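Quiet Plastic: Why a Storage Bin Creaks, Yellows and Finally Splits

By Philomena Quartey

A household storage bin is a simple part. Most are made in one shot in an injection mold, from polypropylene or polystyrene, with a wall thin enough to cool quickly. The two materials look alike on a shelf and behave very differently after a few years in a kitchen.

Polypropylene bends. A corner pushed inward springs back, and a living hinge molded from it can be flexed many thousands of times before it tears. Polystyrene is stiffer and clearer, and it takes a sharp edge well, but it has little give. Drop a polystyrene drawer liner on tile and the crack usually starts at a corner or at the point where the melt entered the mold.

Bouchra Abdel Rahman designs molds for Julard, a small producer of home storage goods. Her first question about any new bin concerns the corners. A square inside corner concentrates stress; a rounded one spreads it over a longer path. "If the radius is too small, the customer finds out before we do," she says. She prefers an inside radius of at least half the wall thickness, and more where a bin will be carried loaded.

Handles are the second weak point. A cutout handle saves material and lets bins nest, but it interrupts the wall at the spot where the load is applied. The usual remedy is a raised bead around the opening. Ovals do better than rectangles here – the load has no corner to collect in.

Yellowing is a separate matter. Ultraviolet light breaks chains in the polymer, and the fragments absorb blue light. White parts contain titanium dioxide, a pigment that scatters light and shields the material below the surface, so the change tends to stay shallow. Clear and lightly tinted parts have no such shield and need a stabilizer mixed in before molding. Stabilizers are used up over time. A bin on a sunny windowsill will age faster than its twin in a closet, whatever the label says.

Heat does its damage in the dishwasher. Polystyrene begins to soften near 100 degrees Celsius, and a part placed close to the heating element can warp well before the cycle ends. Polypropylene tolerates more, though a thin flat tray may still come out with a twist in it.
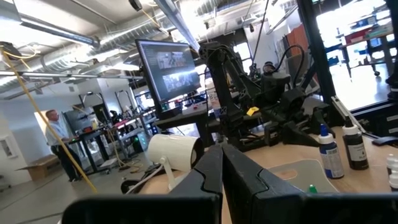
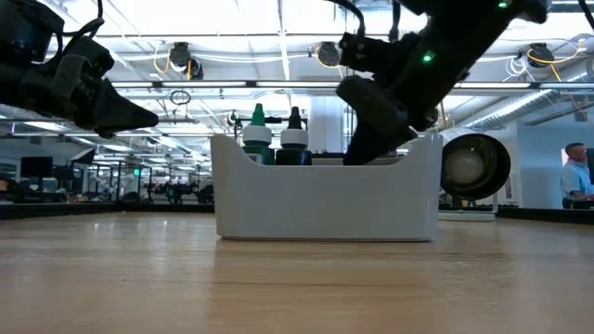

A translucent plastic piece with an oval cutout (first picture) and a white open-topped caddy (second).

Cleaning products deserve more attention than they get. Strong solvents such as acetone attack polystyrene on contact, and some citrus oils will craze it, leaving a web of fine cracks. Polypropylene resists most of what is kept under a sink. Phúc Lương, who tests returned goods at Poirier, recommends mild dish soap, lukewarm water and a soft cloth for either material. Abrasive pads leave scratches that hold dirt and give later cracks a place to begin.

For buyers, the recycling mark on the base is the quickest guide. A 5 means polypropylene and a 6 means polystyrene. A 7 covers everything left over and says little about how the part will wear. Where there is no mark, press lightly on the middle of a long wall. Polypropylene yields with a dull sound, while polystyrene resists and clicks.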